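Atelier textile de la rue Verschueren
Rapport d'avancement à l'attention de la fondation Vindine
Période : de janvier à mars
Rédaction : Elvira Correa, coordination de l'atelier
Relecture : Najwa Rizk

1. Rappel du projet

La subvention porte sur la mise en place d'un poste de tri et de pliage pour le linge donné, avant sa redistribution aux foyers du quartier. Le montant accordé pour cette première phase est de 3 000 euros, dont 1 000 versés à la signature. Le présent rapport accompagne la demande de versement du solde.

Le projet prévoyait trois choses : un plan de travail fixe, une méthode de pliage écrite et des sacs en toile pour la remise du linge. Les deux premières sont faites. La troisième a pris du retard, voir point 4.

2. Le plan de travail

Jusqu'en janvier, le linge était plié sur des tables pliantes trop basses, qu'il fallait ranger chaque soir. Le nouveau poste reste en place. Nous avons choisi une surface verte, mate et unie, pour que le bord des pièces se voie bien, y compris pour les tissus beiges et écrus qui forment une bonne part des dons. Sur l'ancien plateau clair, les coins se confondaient avec le fond et beaucoup de pièces étaient pliées de travers.
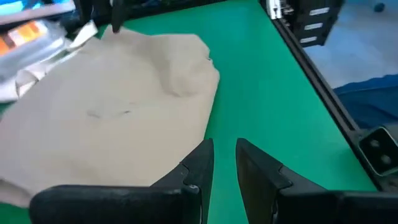 Les pièces sont d'abord étalées, puis lissées à partir du centre. Les bosses et les gros plis sont repris avant le premier rabat. Hussam Awwad, qui tient le poste trois matinées par semaine, a demandé que le linge étalé ne dépasse plus du plateau. Pour les grandes pièces, ce n'est pas toujours possible et nous réfléchissons à un prolongement du côté gauche. Le devis de la société Adby est attendu en avril.

L'éclairage n'a pas été modifié. Il suffit en journée. Après 17 heures, les tissus foncés sont plus difficiles à contrôler et nous les gardons pour le lendemain.

3. Organisation du tri

Le linge arrive en vrac. Il passe dans une corbeille en plastique posée au bord de la table, à hauteur de main, et il en est sorti une pièce à la fois. Cette règle a été adoptée en février, après quelques semaines où tout était vidé d'un coup sur le plan de travail. Les piles se mélangeaient et il fallait recommencer.

Les couleurs ne sont pas séparées à l'arrivée. Turquoise, beige, vert olive ou gris foncé, tout va dans la même corbeille, et la séparation se fait au moment du pliage. Sawsan Haddad avait proposé deux corbeilles distinctes – l'essai a duré une semaine et n'a pas fait gagner de temps.

Le sac en toile destiné à la remise est gardé à portée de main, dans un angle du plan de travail. 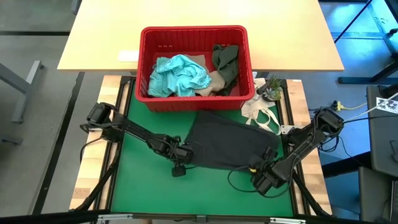 4. Difficultés rencontrées

Les sacs. La commande passée chez Skinstead devait arriver en février. Nous n'avons reçu qu'une partie des sacs, et la livraison du reste est annoncée pour la mi-avril. En attendant, une partie du linge est remise dans des cartons de récupération. Le budget n'est pas touché, la facture n'étant due qu'à livraison complète.

Les grandes pièces blanches. Draps et nappes demandent plus de temps que prévu. Le tissu glisse, les bords se replient sous la pièce et il faut souvent soulever un coin pour retrouver la lisière.

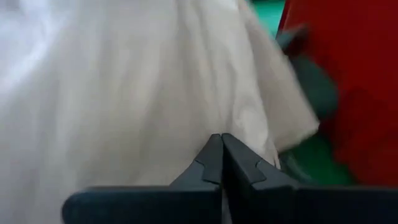
Randa Bataineh a repris la fiche de pliage sur ce point. La nouvelle version demande de repérer deux coins voisins avant toute autre chose, de les amener au bord du plateau, puis d'ouvrir le reste. La fiche tient sur une page. Elle est affichée près du poste et jointe au présent rapport en annexe A.

5. Suite du calendrier

En avril : réception des sacs restants, décision sur le prolongement du plateau, formation de 7 personnes supplémentaires au poste de pliage.
En mai : ouverture d'un créneau le samedi, si l'effectif le permet.
En juin : bilan de la première phase et remise des pièces comptables.

Nous demandons le versement du solde de la subvention, soit 2 000 euros, selon les modalités de la convention. Les factures déjà réglées figurent en annexe B.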